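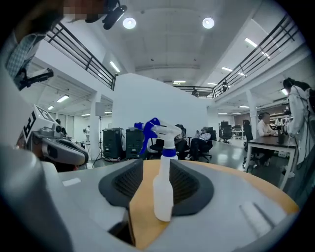

Anahera Doolan wrote in to say that a closer who pitches 9 times a month has no business on an All-Star ballot, and that Lenetti only gets votes for his entrance music. I disagree. He has 338 career saves and 20 this season, most of them with a one-run lead. Starters get credit for innings, and they should. But Prinden threw 123 of them before August and his team lost more than it won. Somebody has to get the last three outs. I'd put Lenetti on the roster and leave Prinden home.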